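九月の虫干しと、なかなか片づかない本のこと

先週からずっと、家じゅうの戸という戸を開けっぱなしにして暮らしています。押し入れがわりにしている納戸も、食器棚も、靴箱も、下の引き出しまで全部です。夜中に水を飲みに起きると、開いた扉の角に必ずどこかをぶつけるので、膝にあざができました。それでもやめられないのが九月の虫干しで、母も祖母もこの時期になると同じことをしていたから、私の体のどこかに「そろそろですよ」と知らせる鈴のようなものが入っているのだろうと思います。

こちらのロズロウという町に越してきたとき、もう虫干しはしなくていいかな、と少し期待していたのです。夏は短いし、空気は乾いているし、着物だってそんなに持ってきていないし。ところが最初の年の秋に、冬用の毛布を出そうとしたら、なんともいえない、古い文房具屋さんの奥のようなにおいがしまして。嫌なにおいというほどでもないのですが、これをかぶって寝るのかと思うとちょっと悲しくなる、そういうにおいです。川が近いので朝はけっこう湿るのだと、あとからご近所の方に教わりました。乾いているのは昼間だけだったのですね。

それで、祖母のやり方を思い出しながら、少しずつ自分なりの虫干しをするようになりました。

祖母の虫干しは、それはそれは大がかりなものでした。座敷の長押から長押へ麻の紐を渡して、そこに着物をかけていくのです。子どもの私は、その下をくぐって遊ぶのが大好きでした。頭の上に紺や鼠色や、たまにびっくりするような朱色があって、防虫香のにおいがして、風が通ると裾がいっせいに動いて。触ると叱られるのに、どうしても袖を一枚だけほっぺたにあててみたくて、祖母が台所に立つのをじっと待っていました。たぶん全部ばれていたと思います。あの人は背中で何でもわかる人でしたから。

座敷の反対側には、祖父の本が並びました。祖父は本を読むというより買う人で、読んでいるところを私はほとんど見たことがないのですが、虫干しの日だけは縁側に座って、一冊ずつ手にとって、ぱらぱらと風を入れていました。途中で手が止まると、もうだめです。読みはじめてしまって、夕方になっても縁側は本だらけ。祖母が「しまうんですか、読むんですか」と聞いて、祖父が「うん」と答える。どちらの「うん」なのかは、いまだに謎です。

困ったことに、私はこの祖父のほうの血を濃く引いているようです。

今年いちばん時間がかかっているのも、やっぱり本でした。なかでも、1847年に出た植物の栽培の手引き。前の町に住んでいたころ、チステルナスという小さな古本屋さんで見つけたもので、背はもうぼろぼろ、図版も何枚か抜け落ちていて、ちっとも立派な本ではありません。でも、前の持ち主の誰かが余白に鉛筆で豆の出来を書きこんでいて、それが読みたくて買ったのです。「遅すぎた」とか「隣にも分けた」とか、ほんの短い言葉なのですけれど、虫干しのたびに読み返しては、この人はきっと豆が好きだったんだなあと思って、気がつくとお茶が冷めています。

風の入れ方は、祖父の見よう見まねです。朝の露が引いた十時すぎに窓を開けて、日の当たらない机の上に本を立てて、扇を開くみたいに少しだけページをひろげておきます。日なたに置くと紙が焼けるので、必ず陰で。三時になったら閉じて、棚に戻す。戻すときは、ぎゅうぎゅうに詰めないこと。本と本のあいだに指が一本入るくらいがいいと祖父は言っていたのですが、そんな贅沢な並べ方をしたら、うちの棚では半分が床に降りてしまいます。なので、せめて奥の壁にはぴったりつけないようにして、あとは目をつぶっています。

それから扉です。扉は、とにかく開ける。服の入っているところは、服を出すより先に、まず扉を開けて一晩置いておくと、中の空気がだいぶ入れかわるように思います。祖母の家の納戸は板戸がぴったり閉まる立派なもので、そのかわり、開けたときの空気の重さといったら！　反対に、母が嫁入りのときに持ってきた洋服箪笥はよろい戸になっていて、細い羽板のすきまからいつも少しだけ息をしているような家具でした。母はその溝にたまるほこりを、割り箸に布を巻いたものでせっせと拭いていて、「楽をさせてくれるぶん、掃除は手がかかるのよ」とこぼしていたのを思い出します。35年たっても、扉はちゃんと閉まります。妹の家で、今は子ども服がぎっしり入っているそうです。

そういうわけで私は、よろい戸とか、格子とか、羽板のついた木のものにめっぽう弱いのです。よそのお宅でも、旅先の宿でも、木の溝がすうっと横に並んでいるのを見ると、つい足が止まってしまいます。濃い茶色だと、なおさらです。 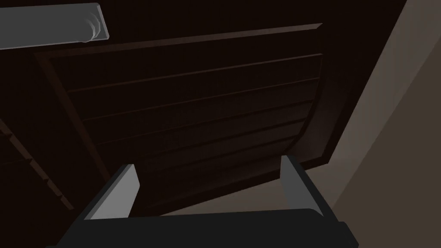
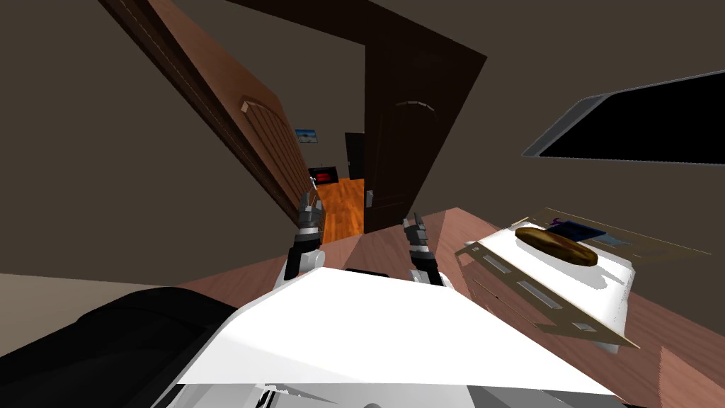
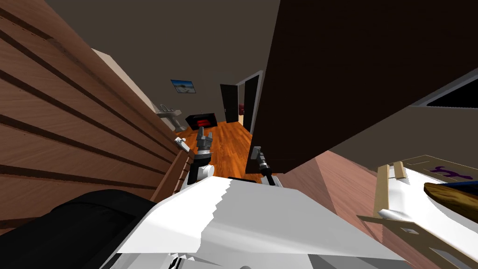 サンドラ・モットラムさんからは前回の記事に、うちでは服の虫干しを春と秋の二回に分けていて、秋は毛のものだけにしている、そのほうが腰が痛くならないから、とコメントをいただきました。ラベンダーの袋は毎年中身をかえるより、ときどき手でもんであげると香りが戻りますよ、とも。これ、さっそくやってみました。引き出しの奥で何年も忘れられていた袋を、半信半疑でもみもみしてみたら、ほんとうに、ふわっと。びっくりして台所まで持っていって、もう一度もんで、しばらく顔をうずめていました。サンドラさん、ありがとうございます。春と秋に分ける案も、来年はぜひまねさせてください（腰のことは、私もそろそろ他人事ではありません）。

毛のものといえば、セーターは今年、思いきってたたみ方を変えました。これまでは四角くきっちりたたんで積み上げていたのですが、下のほうのものを取ろうとすると必ず上が崩れて、崩れたまま扉を閉めて、次に開けたときに自分で自分にがっかりする、というのを毎年くり返していたのです。くるくる丸めて浅いかごに立てておくようにしたら、これがなかなか具合がよくて。色も見えるし、一枚抜いてもまわりが倒れません。しわが気になるものは、着る前の晩にお風呂場にかけておけばいいことにしました。お客さまに会うのでもなければ、少しくらいのしわはご愛嬌です。

着物は、こちらに持ってきたのは三枚だけです。祖母の紬と、母が若いころに着ていた小紋と、あとは浴衣。この三枚を鴨居もない部屋でどう干すかが毎年の悩みでしたが、去年、本棚の上の段と窓の金具のあいだに突っぱり棒をわたすことを思いついて、それからはぐっと楽になりました。見た目はあまりよろしくないです。でも紬が風でゆっくり揺れているのを見ると、あの座敷のことが一気に戻ってきて、用もないのに下をくぐりたくなります。今の私の背丈だと、くぐるというより、かがんで腰を伸ばすだけの運動になってしまうのですが、それでも一回はやります。

紬の袖の内側に、小さな茶色いしみがあります。たぶん、お醤油です。祖母は着物で台所に立つときは必ず割烹着をつけていたから、いつ、どうやってついたのかはわかりません。染み抜きに出そうかと思った年もありました。見積もりまで取ったのに、結局そのままにして帰ってきました。毎年陰干しのときにそこを見つけて、ああ、あったあった、と思うのが、なんだか楽しみになってしまったのです。

そうそう、干しているあいだに出てきたものも、少し書いておきます。どこへ行ったかと思っていた手袋の片方。母からの葉書（柿が届いたかどうかを聞いているだけのもの）。それから、引っ越しのときに封をしたまま一度も開けていなかった平たい箱があって、中身は祖母の麻の紐でした。あの、座敷に渡していた紐です。母が入れてくれたらしいのですが、電話で聞いたら「そうだったかしら」ですって。長さがありすぎて、うちの部屋では端から端まで渡しても、まだずいぶん余ります。切るのは忍びないので、余ったぶんは巻いたまま棚の横にぶらさげてあります。

虫干しをはじめて9日になりますが、終わったのは服と着物と台所の布もの。本はまだ、背の高い棚の下の段が手つかずです。あそこには料理の本と地図があって、開けたらまた止まってしまうのがわかっているので、つい後回しにしています。明日の朝、露が引いたら地図のほうから出してみようと思います。晴れるといいのですが。

ラベンダーの袋の縫い方をたずねてくださった方、すみません、型紙らしい型紙はないのです。古いハンカチを半分に折って縫っているだけなので、次に作るときに手順を書きますね。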